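Search this notebook Search Advanced

Mon 11 March

Skurermont arm, mug pick on soft surfaces. Gripper stall again, third time since the new fingertips went on. Writing it down now before I forget the order.

Cycle 37: arm came down over the mug, jaws started to close, then stopped short with no contact. Controller threw 261 (grip current out of range). Arm held position like it should. Cleared fault, re-homed, ran again. Fine until cycle 112, then same thing, same code. Did not hit anything either time.

Ramesh Rastogi was on the stop button for both. Second time he pressed it beofre the fault came up, so the log shows the e-stop first and 261 after. Do not read that as the e-stop causing it.

What I checked right after:
- jaws by hand, power off: a bit of drag near the open end, smooth after
- mounting screws on the blue fingertip: tight
- Kirnell driver temp: normal
- air in the room normal, no smell, no hot connector

Not checked: the cable. It hangs in a loop under the arm and I don't like it. When the wrist rolls toward the plant side the loop gets pulled and I think the connector at the gripper end is taking the load. Asfaw said the same in December and we zip tied it and forgot. Zip tie is gone, no idea when.

Left the setup as is for now, gray knit fabric bunched up on the table, mug on it, handle toward the package. Don't straighten the cloth please, I want the same folds for the rerun.

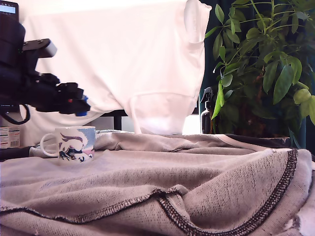 To do before anyone runs it again

1. Power off AND tag it. Last week somebody found it live with the pendant on the floor.
2. Unplug gripper end, look at pins 3 and 7. If 7 is pushed back that's our fault, probly.
3. Wiggle test with meter on it, wrist at both ends of roll.
4. Reroute so the loop can't load the connector. Priseo clamps are in the second drawer, use the wide ones.
5. Rerun at quarter speed, one person on the stop, hands out of the fabric while it's enabled. Ramesh reached in to fix a fold between cycles today and the arm was still enabled. We talked about it. Goes for me too, I did it Friday.
6. If 261 comes back with the cable good, swap back to old fingertips and see. Could still be the drag.

Spare cable: one left, need to order. Asfaw has the part number.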